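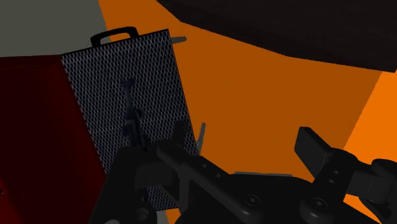

Gripper in close over the mesh, carry handle at the top.

Can a Robot Do My Chores Yet? The Grodasby Gallery

Hi again! If you came over from the laundry post, welcome, and no, I still don't have a machine that folds fitted sheets. I do have another batch of pictures though, and these are from Grodasby, which is the name of the computer-made house I've been spending my evenings in since August. It's all simulated, so there's no real floor to scratch and no real dishes to break (my landlord would be thrilled). You give the arm a chore, press go, and then you sit there with your coffee and root for it like it's a kid at a spelling bee.

Grodasby has 9 chores in it. A few are kitchen stuff, a few are tidying up, and one is the thing I wanted most, which is picking something up off a folding piece of furniture with legs. I call it the grill table. My friend Jessie Morrison thinks it's a grill, I go back and forth, and the file just calls it "stand_open," so draw your own conclusions. It has a lid that stands up at the back and a mesh top, and if you've ever tried to get a pair of tongs off a grill grate with oven mitts on you already know why I picked it.

The thing I keep noticing is how much of a chore is just getting there. When I clear up after a cookout I don't think about my elbow. I grab the stuff and go in. The arm has to come down at a decent angle without whacking the lid, then open wide enough, then close on something skinny lying at a slant. And skinny is hard! A mug is a lovely big target. A long thin thing lying on a dark mesh is miserable, even for me, and I have thumbs.

I ran the pickup 184 times in one go, left it going overnight, and came down at 6 in the morning in my robe to look at the log. Some of those were beautiful. It came straight down, closed, lifted, done, and I made a noise that woke the dog. A lot of them ended with the fingers closing on nothing an inch to one side, and then the arm rising up very proudly as if it had something. I find that part so endearing, I can't help it. I've carried an empty laundry basket upstairs with the same confidence.

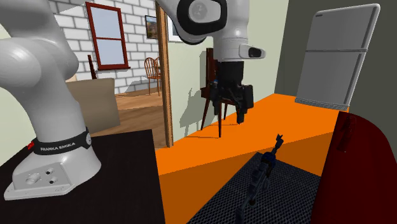 Then there's the question of speed. I can clear a table in the time it takes my kettle to boil. The arm likes to stop and think between moves, and if I turn the thinking off it gets sloppy, so I leave it on and go do something else. Jessie pointed out that if I'm going to be out of the room anyway, who cares how slow it is? She has a point. My dishwasher takes forever and I adore it.

What I'd really want at home is a bit of common sense to go with the grabbing. Is the lid going to fall? Does this thing go back in the drawer or does it need a wash first? Is somebody still using it? The program I use, Mathias, can be told where an object goes, and it'll try to put it there all day long, but I'm the one who has to say so. Every chore in my house has about six little decisions hiding in it and so far they're all still mine.

I wrote to Danylo Nazarenko, who set up the house files and very kindly answers my long emails, and asked whether a run that works in Grodasby would work in my kitchen. His reply was one line: "Try it with the lights off first." So I did, and made the rooms dim, and the misses went way up. I have a kitchen with one good window and a bulb I keep meaning to replace, so that told me plenty about where I stand!

For anyone who likes totals, I'm at 3,131 runs across all the chores now, and 2,625 of those are just picking up and putting down. The rest are drawers, doors and one very ambitious wiping job that I'm not ready to talk about. I'll do a post on the drawers once I've sorted through them. They're a mixed bag, and the bottom one is a nightmare.
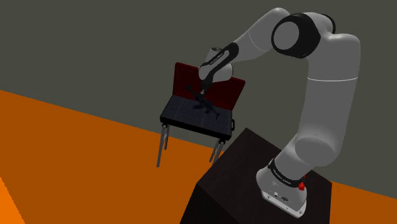

Reaching down to the long black thing, over by the red lid.

So, would I let one loose on the actual cookout stuff? For moving things from one spot to another, with me nearby, sure, I'd give it a go tomorrow. For the whole cleanup, with sauce on everything and a cousin leaning over to get the last bun, no way, not this year. Jessie wants to try a shop-floor setup next, bins and shelves and that sort of thing, and she's already got a Burkero shelf unit half built in the program. I said I'd help once I finish the dim-room runs.

If you've been playing with simulated chores too, leave me a comment and tell me which one is driving you up the wall. I'm especially keen to hear from anyone who's had luck with thin objects on a dark background, because I've tried moving the starting position and I've tried a slower approach, and I'm open to ideas. More pictures when the drawers are done.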